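Baltholm Automation Center
Demonstration Support Desk
Ticket: Manipulator stops short of appliance door during open day program
Priority: High (public event)
Status: Closed, with one item carried forward
Submitted by: Demonstration Support, Baltholm

Summary of the problem

During the first morning session of the December open day, the Dritevley arm halted before reaching the microwave door on three consecutive attempts. The operator console reported fault 19, "approach limit exceeded." No contact with the appliance was recorded in the event log. The visiting group from Boketti was moved to the next station while the fault was examined, and the session was marked as interrupted.

The demonstration consists of an approach to the appliance, a press of the door-release button, and a return to the home position. It had been run without faults during the rehearsal.

Initial checks

The emergency stop circuit was tested and found to be in order. The controller was restarted once. The gripper was commanded to open and close at low speed with no load, and both fingers completed their travel. The arm was then moved by hand control to the start of the approach, with the gripper open over the table.

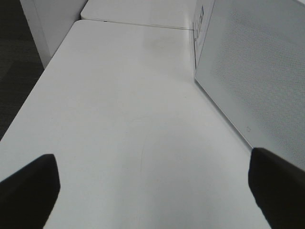 Force readings at this position were normal. The approach was repeated at reduced speed, and fault 19 appeared again at the same point in the path. The controller had been restarted before this attempt, so a stale fault flag was ruled out. Attention then turned to the stored position of the appliance.

Comparison of stored and current positions

The demonstration program holds a reference position for the appliance, taken at rehearsal. The current position was measured from the table edge and compared with the reference. The appliance had moved 50 millimeters toward the arm and was turned slightly from its recorded angle. The setup checklist shows that the tables were cleaned after the rehearsal, and that the reference check scheduled to follow the cleaning was not signed.

The approach limit for this program is 300 millimeters from the pre-approach point. With the appliance in its new position, the corrected path asked for a wrist angle that the limit does not permit. The controller therefore stopped the arm as designed.
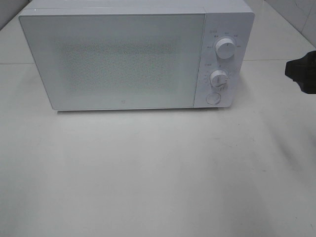

Demonstration Support, Baltholm

Corrective action

1. The appliance was returned to its reference position and the angle was confirmed against the stored value.
2. The approach path was taught again at low speed, with the program speed override locked.
3. The pause at the pre-approach point was set to 2000 milliseconds, to allow the operator time to confirm alignment.
4. Three dry runs were completed with the public barrier closed. Fault 19 did not return.

The afternoon sessions were allowed to proceed on schedule. The Russo delegation attended the 2:30 p.m. session, and the full sequence was completed at the first attempt.

Secondary observation: vision alignment
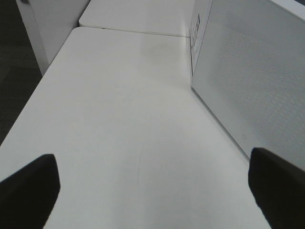 Fault 19 was accompanied in the log by a low-confidence warning from the alignment routine. The warning did not stop the program and is treated separately from the main fault. The routine matches straight edges in the wrist view and gives no weight to surface color. Table, cabinet and appliance are all white, so the strongest candidate near the far end is the thin seam where the two tables meet, and the routine may select it in place of the lower edge of the appliance. A mask covering the far table has been requested from the Dritevley service desk. Until it is supplied, operators are to confirm alignment on the console before releasing the pause.

Instructions to session operators

Do not move the appliance or the tables between sessions. If either is moved, complete the reference check and sign the setup checklist before visitors are admitted. If fault 19 appears, do not repeat the approach. Return the arm to home and call the support desk.

Resolution

Main fault closed at 4:45 p.m. Alignment mask carried forward under this ticket number, awaiting reply from Dritevley.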